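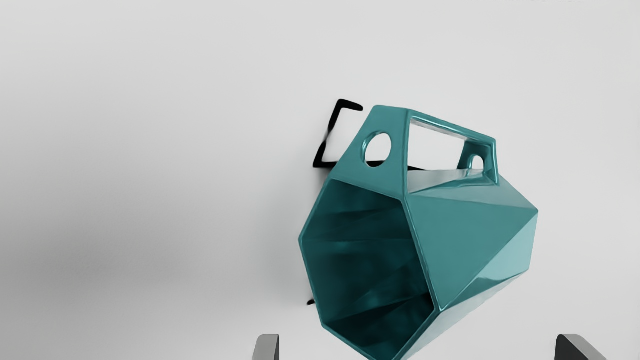

Farzana Siriwardena wants it known that dried mint is a waste of mint. She wrote in after the spring issue to say that I'd spent a whole page on racks and screens and paper bags, and that anyone with a live plant within reach of the back door should be pouring water on it the minute it's picked, and that she has been doing so since the snow went and has never been happier with her evenings.

Well, I read that at breakfast and went straight out and cut some. Farzana, you're half right, and I'm so glad you wrote, because it gives me the excuse I've been looking for to fill this month's item with fresh herb tea from one end to the other.

Tea from the Garden, Part Two: Fresh

First, the thing most people get wrong, me included for years. Fresh leaves are mostly water, so you need a lot more of them than you think. If you're used to a spoonful of dried, you'll drop in a sprig of fresh, wait politely, and get a cup of hot water that has met a plant. Use a handful. Use a real handful, stems and all if the stems are still soft, and crush it in your fist before it goes in. You should smell it across the kitchen!

Then put a lid on it. A saucer will do if your mug has no lid. So much of what makes these plants wonderful is in oils that lift off with the steam, and if you're standing over the counter thinking how lovely it smells, that's your tea leaving. I steep most fresh herbs for seven minutes, covered, and then taste. Chamomile gets less, or it turns bitter on me. Lemon balm gets more, and I've forgotten a pot of it for most of an hour and it was still perfectly nice.

What's worth growing for it

Mint, obviously, but please be choosy about which one. The plain spearmint that comes over the fence from a neighbor is good and you shouldn't turn it down. Peppermint is stronger and colder and I like it after a heavy supper. Apple mint has those big soft fuzzy leaves and makes a gentler cup than you'd expect from the size of them. Chocolate mint divides this newsletter's readers more sharply than politics would. I planted one at the end of the Bretgate beds last year and somebody has been quietly pulling it up. I replant it. We go on like that.

Whatever you pick, keep mint in a pot. A big pot, on paving, with nothing under the drainage hole that it could root into. I know you've read this a dozen times and I know some of you have put it in the ground anyway, and I'll see you at the plant swap with your buckets.

Lemon balm is the one I'd hand to a beginner. It grows in poor soil, it grows in half shade, it forgives you for going on vacation. Cut the whole plant back to a few inches when it starts to flower and it'll come up again fresh and bright and much better tasting than the tired leaves you took off. If you don't cut it, it'll seed itself into the path, the lawn, the strawberry bed and the gutter. Ask Ruwan Sheikh about his gutter.

Lemon verbena is my favorite plant in the world this month. It's a shrub, really, and it won't stand a hard winter outdoors here, so mine lives in a tub and comes into the garage before frost, where it drops every leaf and looks completely dead until late in spring. Do not throw it out! I threw out my first one in April and I still think about it. Scratch the bark with a fingernail, and if it's green underneath, give it a little water and wait. The leaves make a clear, sharp, almost sherbety cup, and you can use far fewer of them than of mint.

Anise hyssop is the surprise of the bunch. Purple spikes, covered in bees from morning on, and leaves that taste like licorice with honey already in it. I don't even like licorice. It comes easily from seed if you barely cover it, and the second-year plants are big enough that you can strip a few stems every day without anyone noticing, bees included.

Chamomile for tea should be the German kind, the tall floppy annual. You're after the flowers only, picked when the petals are flat or just starting to bend back. Picking them is slow and I love it. Run your fingers up through the stems like a comb and the heads pop off into your palm. Go easy if ragweed gets to you, as the two are related and some people react to both.

Then there's thyme, which I never thought of as a drink until Flor Chambi made me one on a raw wet afternoon when we were both losing our voices. A few sprigs, a slice of lemon, a good spoon of honey. I've had it all winter since. Sage works the same way but it's stronger, and it's an occasional cup for me and not a daily one. If you're pregnant, nursing or on regular medication, check with your doctor or pharmacist before you take up any of these in quantity. And if you aren't completely sure what a plant is, leave it where it is.

On the drying question

Now, Farzana. Here is where we part ways. I agree that mint loses something when it dries, and lemon balm loses so much that I've more or less given up on it. But verbena dries beautifully, chamomile dries beautifully, and anise hyssop might even be better for it. Come January I want something in the jar. So I'd say drink mint fresh from the first shoots until the cold gets it, dry the others in July while they're at their best, and let's all stop feeling guilty about the lemon balm.

There's a third way too, and I'm a bit evangelical about it. Freeze it! Chop mint or lemon balm, pack it into an ice cube tray, cover with water, freeze, tip the cubes into a bag. Drop a couple into a mug in midwinter and pour hot water over. The leaves go dark and look like something out of a pond, so strain them if you're serving company, but the flavor is far closer to fresh than anything I've had out of a paper bag.

Cold versions, for when it's too hot to think

Put your handful in a pitcher of cold water last thing at night and leave it in the refrigerator. By morning you have the mildest, cleanest drink, with none of the grassy edge that hot water can bring out of mint. Cucumber in it is nice. A strip of lemon peel is nice. Verbena with a few bruised raspberries is so good that I made it four nights running and had to go and apologize to the raspberries. Drink it within the day and don't leave it sitting out on the porch table through the afternoon.

If you like it sweet, make a syrup. Equal cups of sugar and water, heated until clear, then off the stove with as much mint as you can push under the surface, lid on, left until cool and strained. It keeps in the refrigerator for a week or so, and a splash in sparkling water is the drink my nephews ask for before they've got their shoes off.

From the tasting

We ran the herb tea table at the Prelley open garden in May and 40 of you came through, which is wonderful for a drizzly morning with the parking lot half flooded. The pots were labeled by letter so that no one could vote for their own plant. Verbena won comfortably. Anise hyssop came second and used up every leaf we'd brought, so if you wanted seed, leave your name on the sheet in the shed and I'll save some heads this fall. The chocolate mint came last, and I had several comments on the cards about it, one of them underlined twice. It's going back in at Bretgate all the same.

Salim Were asked me at the table whether tap water makes a difference. I think it does if yours is very hard, as mine is. I get a dull film on top and a flatter taste, and filtered water fixes both. Try the same herb both ways, side by side, and let me know. I'd love to print a few results from different streets.

Kumudini Akanda also sent a tip that I tried that same evening. She warms the pot first, as you would for black tea, and puts the crushed leaves into the hot empty pot for a minute with the lid on before any water goes in. Take the lid off and put your nose over it. Oh, it's good. Whether it changes the cup I can't swear to, but I've done it every time since.

Bits and pieces

Rooted mint cuttings are on the low shelf in the shed, spearmint and apple mint mixed, and the labels have washed off, so rub a leaf and take your chances. Return the pots when you're done with them, please, especially the deep ones.

If you're taking stems from the shared beds, cut just above a pair of leaves and take from the top. The plants branch from there and we all get more. The tulsi in the end bed is still small and needs leaving alone for another few weeks.

Part Three will be roots and seeds, with fennel, coriander and a try at roasting dandelion root, which filled my kitchen with smoke the first time. Letters on any of this go in the box by the gate, and Farzana, I expect one from you.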